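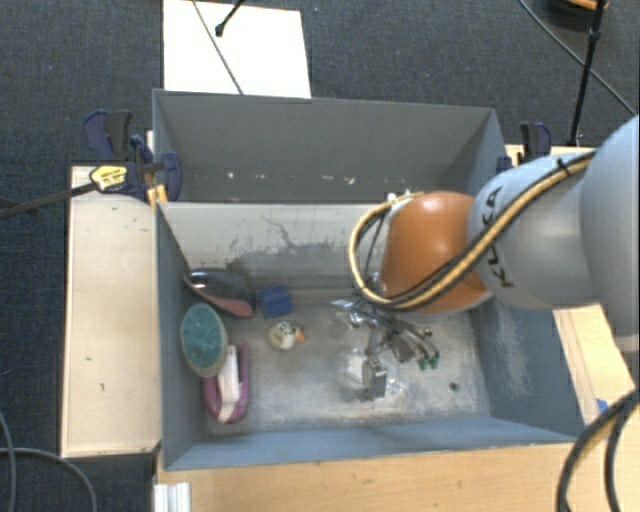
Two grey bins end to end, the front one with a worn floor and scrapes up the right wall.

Gelham storage bin, grey, open top
Reviewed by Ok-hee Ma, 7/1/23

I don't trust anything sold as "scratch resistant", and the Gelham bin hasn't changed my mind. We bought 14 of them through Floder to replace the old Filtum tubs, which were ugly but took a beating.

The paint is the weak point. The floor of the one I use most is scuffed to the point of looking like bare metal, and there's a thin dark scratch branching across the back wall, among some darker patches. The right-hand side has whitish scrapes. I tried a damp cloth, then a nylon pad, and gave up.

Small things slide about. A brush, a little blue block, whatever else you throw in, it all drifts to one end and stays there. Gelham sell a divider for this but want 40 for a set of 2, and I'm not paying that for two strips of card.

In its favour, the shape is sensible. Plain rectangle, no silly curved corners eating the space, and two sit close together on a wooden worktop without wasting much room. It's easy to reach into.

Yen-ting Hung at the next bench likes hers and says I'm fussy. She keeps cloths in it.

The listing claims it's good for "600 uses", whatever a use is. I'd look at the Maeng one first, or wait for a sale in October.

Two and a half stars.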